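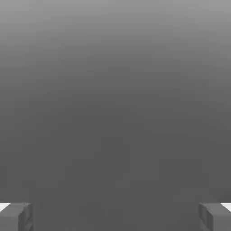
Setting Up a Pick Station in Simulation Before It Reaches the Floor

Applies to: Skorum cell controller, Broltwood packing line
Revised Dec 4, 2019

This procedure covers the simulation work to be completed before a manual packing bench is converted to a robot station. It assumes the arm, the gripper and the wrist view are already loaded in the simulator. It also covers the changes to operator duties, which must be agreed before the hardware is moved.

Before you start

You need the station drawing, the part list for the bench, and one packer from each shift who works that bench now. At Broltwood these were Parvaneh Yazdani and Jinlong Ren. Book them for the full session. The drawing does not show how parts are turned by hand before they go into the tray, and the packers know this.

Step 1. Check the empty station

Load the station with no parts. Open the gripper fully and switch to the wrist view. Both fingers should appear at the lower corners at matching height, with a clear gap between them. If one finger sits higher than the other, the view mount is rotated. Correct the mount, then save the pose as HOME.

Step 2. Add one part

Place a single part below the gripper and lower the arm in small steps. Record the height at which the part fills the gap. Do not close the fingers yet. Repeat with the part turned 15 degrees each way.

Step 3. Close and lift

Close at low force, lift, hold, and release over the tray. Run nine lifts per part type. Accept the part type if eight or more end in the tray. Part types that fail stay on the manual list — do not raise the force to get a pass. Shengli Hao tried this on the Kong housings and the real parts came out marked.

Step 4. Walk through the stops

Run the station at line speed and trigger each stop condition in turn: missed pick, full tray, door open. For each one, ask the packers what they would do and write it down in their words. These notes become the recovery card at the station.

Step 5. Write the duty list

Two packers worked the old bench. After conversion, one person runs the station and the second moves to inspection. The station operator no longer lifts parts into the tray. The operator now:

loads the infeed
clears missed picks
swaps full trays
packs the part types on the manual list
signs the fault log at the end of the shift

Clearing missed picks was left off our first list. It took up much of the shift in August, and the operators had no time set aside for it. Put it in the plan with a named person and a backup.

Step 6. Train before the move

Each operator completes the stop conditions in simulation, then again on the cell with the arm at reduced speed. Osamu Sekiguchi signs off both. An operator who has passed only the simulated part may load the infeed but may not open the door.

Known limits

The simulated parts are rigid. Bags and soft liners will pass Step 3 and fail on the cell, so keep them on the manual list until they have been tested there. Lighting in the simulator is even, and the Melero trays reflect more than the model does.

Send completed duty lists and recovery cards to Zhuoran Lü before the bench is taken out of service.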